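Skanero garment folding demonstrations - README and fault note

Maintained by Rūta Šimkus. Questions about the hardware go to Selorm Nartey. Last change to this file: June 18, 2025.

Please read the section "What went wrong" before you train anything on this data. Part of the first release has wrong gripper width values, and the policy trained from it dropped shirts.

Contents

The set has demonstrations of folding short-sleeved shirts on a table. Two hand-held grippers are used together, one in each hand, and each of them records its own video. The release has 500 episodes. Each episode folder holds two video files, one pose file for each gripper, and one width file for each gripper. Poses are in meters and radians. Width is in millimeters, measured between the tips of the fingers.

An episode begins with the shirt flat and ends when the operator takes both grippers away from the cloth. Episodes where the operator stopped in the middle are kept in the folder named "stopped", and the loader does not read them by default.

What went wrong

The width is not measured by a sensor. We calculate it from the two square markers, one on each finger mount, which the camera of the gripper sees all the time. This is cheap and it usually works well, but it depends on a calibration made for each device with the fingers fully closed and fully open.

In October we changed the finger mounts on the left device after one of them got a crack. The new mounts hold the marker a little farther from the center line. The calibration file was not made again. From this moment every width from the left device was too large, and a closed gripper was written in the file as slightly open.

We did not see it in the recordings, because the video is correct and the person holds the cloth normally. Poonam Bhatia saw it when she ran the policy on the Grakex arms. The right arm closed on the hem and kept it. The left arm came to the sleeve, stopped just before closing, and lifted with nothing in the fingers. She first looked for the fault in the arm controller and lost some days there. Then she plotted the left width for all episodes and found that after the change it never reached zero.

Affected data

- 200 episodes have wrong left width. They are listed in the file left_width_bad.txt.
- The right width is correct in all episodes.
- Poses and video are not affected on either side.

What we changed

1. The left device was calibrated again, with the new mounts, and the width files were calculated again from the original video. The old files are kept with the ending "_old".

2. The loader now checks the smallest width in every episode. If it does not go below the limit in the config, the episode is refused with an error. Before, there was only a warning, and it was easy to miss in the log.

3. Both operators now check the markers before they start. The fingers stay open over the shirt and both squares must be fully in the view, without a thumb or a cable on them.
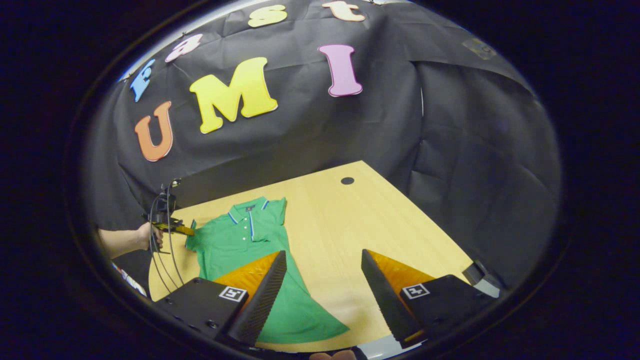
4. The closing test is now part of every session. Each device is closed and opened 10 times before the first shirt, and the values are saved next to the episodes.

Known problems that stay

When the light is low, the marker detection can lose one square for a short time. The script then fills the gap with a straight line between the last good values. This is fine for short gaps, but please do not trust the width there during a fast closing. The column "filled" tells you which rows are like this.

Liv Brekke is preparing a version where such rows are removed - it is not ready yet.

If you already downloaded the first release, you need only the new width files. Your own trained models from that release should be trained again.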